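Asking Price and Description Length in Residential Listings: A Study of Two Suburbs

Term project report, Property Data Methods
Group members: Theano Rallis, Yaowalak Luangrath, Kyriaki Triantafyllou
Supervisor: Evanthia Alexiou
Submitted December 6, 2025

1. Purpose

The project tested whether the length and wording of a listing description is related to the asking price of a detached house, once floor area and lot size are held constant. Agents in the study area write their own descriptions and there is no word limit on the listing service used. The question was suggested by an earlier term project by Nektarios Deligiannis, which covered condominiums only and found no clear relation.

2. Data

Listings were collected from the public pages of two brokerages, Murari and Gondeck. Collection began in January. The raw file held 624 listings for detached houses in the neighbourhoods of Sitell and Tsoukalas. Records were removed where the floor area was missing, where the same house had been relisted under a new number, or where the price was given as "on request". A total of 400 listings remained.

For each listing we recorded asking price, floor area, lot size, number of bedrooms, year built, garage spaces and the full text of the description. Selling prices were not available to us, so all results refer to asking prices.

3. Coding of the text

Word count was calculated after removing the agent's contact details and the standard disclaimer. Descriptive terms were then sorted into groups: condition (renovated, original, updated), location (quiet street, near schools, centre of town) and appeal (stunning, charming, must be seen). Two members of the group coded each description separately. Disagreements were settled by the third.

The kitchen was the room named most often in both neighbourhoods, so kitchen terms were given their own field. This field records whether counters, cabinets, appliances or an eating area are mentioned. It does not record colour or finish.

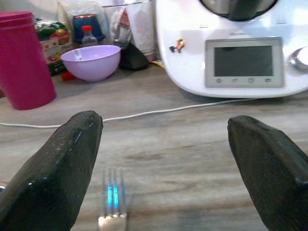
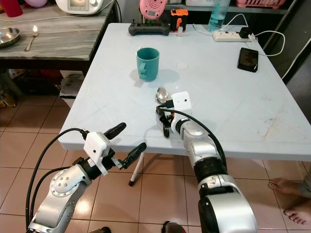
Figure 1. Fork on a countertop (first image); spoon on a folding table (second image).

4. Method

A linear model was fitted with the logarithm of asking price as the dependent variable. Floor area, lot size, year built and neighbourhood were entered first. Word count and the term groups were added in a second step. Residuals were plotted against floor area to check for uneven spread, and robust standard errors were used throughout.

5. Results

Floor area and neighbourhood explained most of the variation in asking price. Word count had a small positive coefficient in the second step, but it lost significance when year built was allowed to interact with neighbourhood. Newer houses in Sitell tend to have longer descriptions and higher prices, and the two effects could not be separated with this sample.

Condition terms were related to price in Tsoukalas only. Appeal terms had no measurable effect in either neighbourhood. The average description was around 58 words longer at Gondeck than at Murari, with no matching difference in price for comparable houses.

6. Limitations

The sample covers 3 months of listings. Price reductions made after the first posting were not tracked. The coding of condition terms relies on the agent's wording, and a house labelled "updated" may have had anything from new paint to a new roof. Listings from private sellers were left out.

7. Further work

A repeat of the study with selling prices would be the most useful next step. The coding sheet and the cleaned data file have been left with the supervisor.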